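From: Edeltraud Brinkmann
To: gripper-users list
Subject: Re: [gripper-users] Latero fingers vs stock on thin fabric

Ottmar Ackermann wrote:
> Has anyone run the Latero fingers on T-shirts yet? We get double
> picks all the time with the stock ones, and Whitlock wants a
> decision before we order for the second cell. Also curious if the
> Zakard controller is worth the money or if we stay with what we have.

Ottmar -- yes, been on it since Saturday. Quick notes, have to run at 2.

Stock fingers first. 300 folds, same script, same table. 93 bad ones, mostly the double pick you describe. Grabs the top layer plus whatever is under it, then drags the lot. Worst on anything slippery.

Latero fingers: only did a short run so far, 14 bad, but please dont compare the two numbers directly. Fewer folds and I had changed the closing force half way thru.
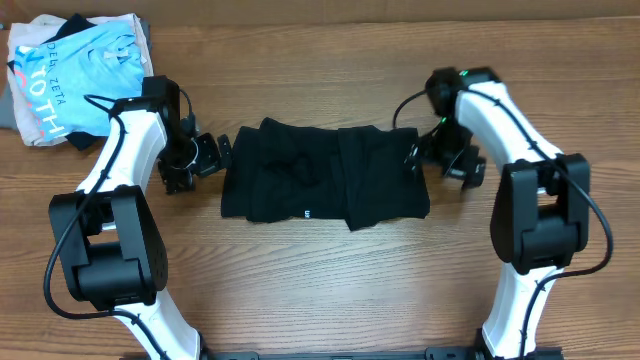
Camera is the bigger headache for me. The Skarier overhead does fine on light cloth and falls apart on dark. Edges ok, inner folds gone. With a black piece like the one between the grippers there, the flap right of the middle is what I care about, it comes down lower than the rest and the planner needs to know it's a separate layer. In the depth map it just melts into the panel next to it. Tried more exposure, then the bare wood blows out. A side light helped a bit, haven't measured it.

Cables -- give them more slack than the manual says. Ours swing wide at the elbow on both arms now and I stopped getting wrist faults. Tie them at the upper link, not at the joint.

Zakard controller: cant say much. Latency seemed better, but I had it for one afternoon and the force readout kept dropping to zero. Wouldn't order on that basis.

If Whitlock needs an answer now I'd say get one pair of the Latero, keep the stock set as spare. Can send the logs, tell me which format you want.

Edeltraud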